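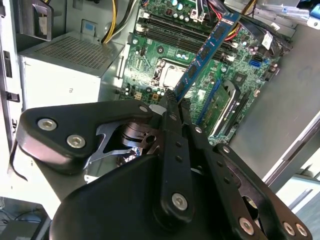

Groups > Tarnville Computer Menders > Minutes

Reading time: 2 minutes

Minutes, 4/28/19, typed up by me (Angeliki Economou) from some very scrappy notes, so do shout if I've got you wrong!

We started late again, my fault, I had the biscuits.

Memory. Most of the evening went on this. Florêncio Magalhães has been through the Jekel donation and thinks plenty of the desktop towers would be far nicer to use with more memory in them. We agreed to pool the spare sticks and sort them by type before anybody fits another one (I had been keeping mine in a biscuit tin, which went down badly). Florêncio also asked us all to open the white latch clips at the ends of the slot before pulling, and to hold the stick by its edges. I've promised to be good.

Money. We have £625 in the account, and £601 once the Correia invoice for screws and anti-static bags is paid. Agreed to pay it.

Clultora. They'd like 5 working towers for their homework club by June. Lots of enthusiasm for this! Florêncio will test the memory in each one overnight and I'll do the cleaning, dust being my speciality. We went round and round on whether to include monitors and didn't settle it, so it's on the list for next time.

Labels. 2 of the shelves still have no labels. I said I'd do them last month too, I know, I know.

Any other business. The kettle is on its last legs. Florêncio has a spare at home and will bring it along.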